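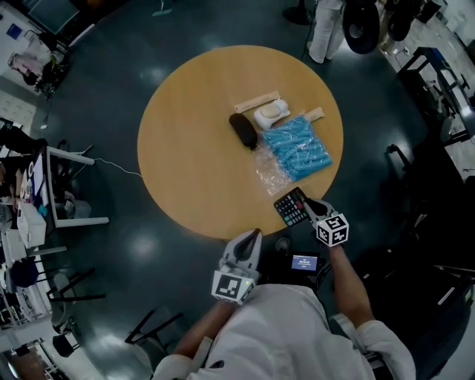
According to one respondent in Trudedcombe, the outer wrapping was thrown away the same day, but anything with a lid was kept "until the drawer would no longer shut." Similar answers were given at both sites, and they point to a problem with the way packaging waste is usually measured. A bin audit records what leaves the home. It does not record what stays in it, or for how long.

4.2 Retention by type of packaging

The survey covered 121 households, of which 60 were in Trollthorpe and the rest in Trudedcombe. Each household was asked to log every package that came into the home during September and to mark it as discarded, reused or stored. Logs were coded with the Navemgate scheme, which sorts packaging by form (rigid, flat, film) before material. We kept this order because respondents were able to name the form of a package more reliably than what it was made of.

Rigid containers with lids were stored more often than any other type, and flat card was next. Clear film was stored least. Film also gave the most trouble in coding, as many respondents logged a wrapped textile as one item and did not enter the wrapping separately. Folded blue fabric in clear plastic, as in Figure 4, counts as two entries under the scheme: the fabric is a product and the plastic is film. 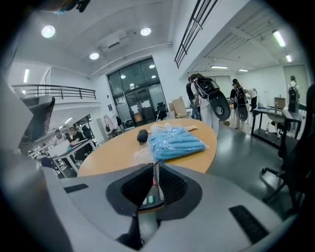
Where a log had merged the two, the entry was split by hand and flagged. Flagged entries were left out of the storage totals but kept in the intake totals, so the two sets of totals do not match exactly. The effect on the ranking was tested by adding the flagged entries back in, first as discarded and then as stored. The ranking did not change in either case.

The sites differed in one respect. Trudedcombe collects film at the curb and Trollthorpe does not, yet film was stored for longer in Trudedcombe. The logs do not show whether those households were saving it for collection.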